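Terms and Conditions

The code was BEVBERG76. It gave 7% off any booking over 400 with Zurnamby, one use per customer, and could not be combined with other offers. I had been trying to combine it with other offers since breakfast.

My job at the time was to test voucher codes for Gernico, a site that lists them. A seller sends a code, a tester enters it at checkout, and the result goes into a table with three columns: accepted, rejected, other. The third column was meant for timeouts. In practice it held everything the first two could not describe.

BEVBERG76 was entered at 9:14. The checkout page returned the line "Discount applied" and reduced the total of 765 by the full 765. I cleared the cookies and repeated the test. The total fell to zero again. Below it was a new field I had not seen on any travel site, labeled "Reason for visit." It was required.

I typed "test." The field rejected it as too short. I typed "This is a test of the voucher code." The field accepted this and displayed a room.

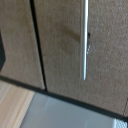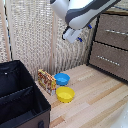
Cabinet doors (first picture) and curtain (second picture), Zurnamby.

The listing said the room was in the old part of Bevberg, one flight up, with a kitchen shared between two guests. Check-in was from 3 p.m. The name of the other guest was given as "pending."

Procedure in such cases is to contact the seller. I wrote to Zurnamby and described the fault in four lines. The answer arrived in under a minute and stated that the code was working as intended, that it had been issued once, and that it had now been redeemed. My booking number was attached. So was a train ticket, second class, window seat, changing at Eglītis.

I checked the small print. Clause 5 excluded weekends in October. Clause 6 excluded employees of the seller. Clause 7 read: "The holder of this code has been meaning to go somewhere." I searched the archive of older Zurnamby offers for the same wording and found no match. All of them stopped at clause 6.

The expiry date was 4/8/25, and that was the date on my screen. The ticket was for 11:20.

I marked the code as "other" and saved the table. In the notes column I wrote that the discount exceeded the advertised rate and that further testing would have to be carried out on site. Then I looked for my coat – it was on the back of the door, with the lining still torn – and put a toothbrush in the pocket.

At Eglītis the connection was on the opposite platform. A woman already sitting in my compartment had a printed voucher folded on her knee. She asked me if mine had been accepted too.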